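Kirna Build Gallery: Simulated Kitchen and Mobile Base

Kirna is a small wheeled robot under construction on the shared bench at the Wosholm workshop. The long-term task is narrow: drive to a kitchen appliance, stop square to it, open a door. The drive base is built and the arm is half built, so most of this winter's work is in simulation. Entries are in build order. Captions are by Selma Matić unless marked BM (Biljana Milošević). Page last changed 11/17/22.

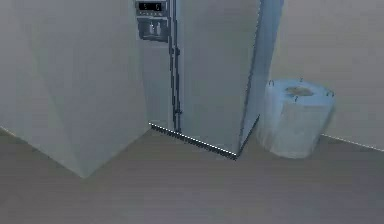
Kitchen model, fridge corner. Side-by-side refrigerator with display and dispenser niche, lidded cylinder beside it, plain block at left.

Notes on the kitchen model

The model is kept plain on purpose. The tall gray block has no doors, handles or seams. It is there to block the view of the refrigerator's left edge, which is the case that gave the old door finder the most trouble. A detailed cabinet would add drawing time and nothing else at this stage.

The refrigerator carries more detail. The dark vertical seam between the doors is the main feature the door finder looks for, and the dispenser niche in the left door is the main thing it confuses with a handle. Both had to be in the model. The right door is a plain silver panel, so any detection there is a false one and goes straight into the error log.

The kickplate grille is a known nuisance. Its fine light and dark segments flicker when the base is moving, and the edge filter picks them up as a row of short lines. For now the filter ignores anything in the lowest strip of the appliance. BM would like to fix this properly with a higher render resolution -- the desktop in the workshop will not keep up with that, so the strip stays.

The cylinder is an obstacle. It stands near the side of the refrigerator and is squat enough to sit below the first mounting height we tried for the range sensor. The four small loops on the rim of the lid came with the mesh. They are left out of the collision shape, which is a plain cylinder.

Floor and walls are single flat colors. Floor friction is set by hand and has been changed more often than any other value in the file.

Test runs so far

The planner has been through 302 runs in the kitchen model. In 34 of them the base touched something. Most of the contacts were with the gray block, during the turn in toward the left door. The planner was cutting the corner too fine, and the bevel on the block's front edge made the gap look larger to the sensor than it was. Clearance is now set to 50 mm on all fixed objects. A smaller number of contacts were with the cylinder, all from before the range sensor was lowered.

Stopping angle is better than expected on the right door and poor on the left. The left door is partly hidden at the start of the approach, and the base commits to a heading before it has seen enough of the seam. The next version will delay that decision until the block is clear of the view (BM).

Files and parts

The scene file, friction values and run logs are in the Flikadcombe folder on the workshop drive. Please do not edit the scene file in place. Copy it, rename it with your initials, and put a line in the change list.

The motor driver is the Petkov board, second revision. The first revision has a reversed encoder header and should not be used with the current harness. Two of the old boards are still in the parts drawer, marked with red tape.

Open items

Seam detection with the left edge hidden.
Grille flicker at low render resolution.
Door hinge model. Both doors are fixed shut in the current file, and the hinge torque has to be measured on a real appliance first.
Wrist bracket for the arm. The printed one cracked at the screw boss, and the replacement will be cut from aluminum plate.
Cable guide between base and arm -- length to be decided once the bracket is mounted.

The arm will be added to the simulation in February, after the bracket is fitted and the joint limits are measured. Corrections to the run counts go to Selma.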